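The Lamont Run

My nonna, Concetta Benedetti, left me three things: a garlic press, a grudge against the Rollands, and a recipe for almond cake with one line missing.

You'd think the grudge would be the hard one to look after, but no. The grudge runs itself. The cake was the trouble. The card said flour, eggs, almonds, butter, and then there was a smear of something brown where the fifth thing should've been, and after the smear it said "as much as Colette uses."

Colette Rolland! The enemy! I read it standing up in Nonna's kitchen in February, with the fan going and sweat running down my back, and I had to sit on the step stool for a bit.

So I rang my cousin Marius, who keeps track of everybody, and he said Colette was still alive and living out at Lamont, 589 kilometres away, past Wastunbridge and then a lot of nothing. He said I should write her a letter. I said I'd drive. He said, "In that car?" and I hung up on him, but fondly.

I left at five in the morning with a thermos, two mandarins and the recipe card in a sandwich bag. I'd practised a speech. It started out dignified and by Wastunbridge it had turned into me yelling at a road train, so I stopped at the servo there for a pie and tried to calm down. The girl at the counter asked if I was going far. I told her the whole story, poor thing – the cake, the smear, the wedding in 1000-degree heat where it all went wrong (that's how Nonna told it, and you didn't correct her). She gave me extra sauce. 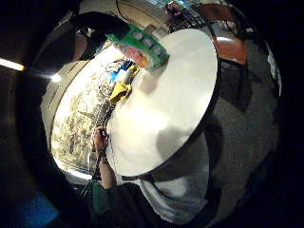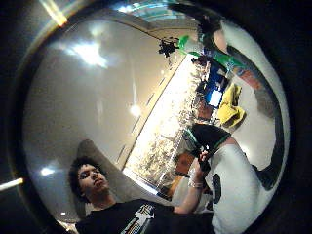
Colette's house was the yellow one at the end of the street, with a lemon tree leaning on the fence like it was waiting for a lift. I'd got as far as the second line of my speech when she looked at my face and said, "You're Concetta's."

"I am," I said.

"You've got her chin. Have you come to fight?"

I said I'd come about a cake.

Well, she laughed so hard she had to hold the flyscreen. Then she marched me inside, put the kettle on and took a tin down from over the fridge, and in the tin were letters. A whole stack of them, all in Nonna's handwriting, the last one posted the winter before she died. They'd been writing to each other for years, the pair of them, and never let on, and both families had gone on not speaking out of loyalty.

"She'd have hated for your grandfather to know," Colette said. "He did so enjoy being angry."

"So what's the fifth thing?" I asked her.

She turned the card over in her spotty old hands, held it up to the window and sniffed the smear.

"Orange flower water," she said. "And she always put in too much."

I slept on her couch that night and drove home with a bottle of it wrapped in a tea towel on the passenger seat, belted in.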